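¡Hola otra vez, gente de Pruvora! Ya podéis descargar el parche de abril de Stolimov, que trae 100 niveles nuevos (sí, cien, y os lo hemos puesto gratis, porque nos hacía muchísima ilusión) y el modo cooperativo que tanto nos pedíais por correo. La partida guardada se conserva tal cual.

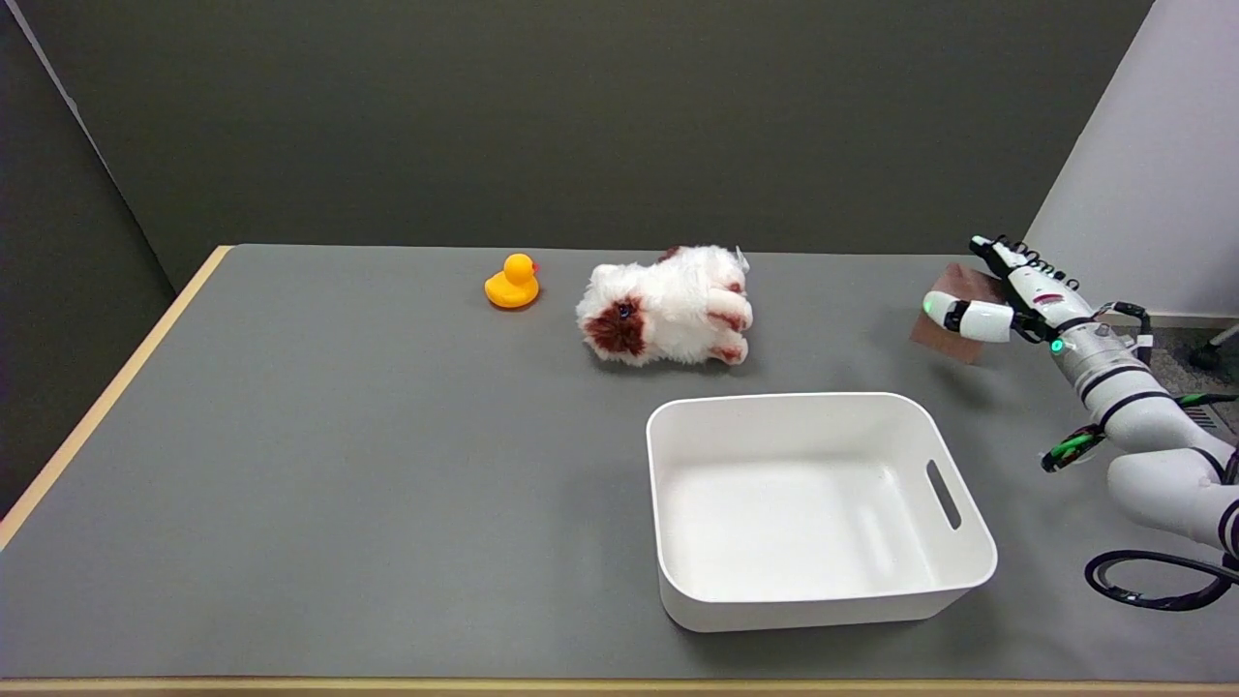

¿Hace falta terminar la campaña para jugar los niveles nuevos? Basta con haber superado el castillo de Rey.

Última actualización: 16 de abril de 2018
Contacto | © Wuvden | Volver arriba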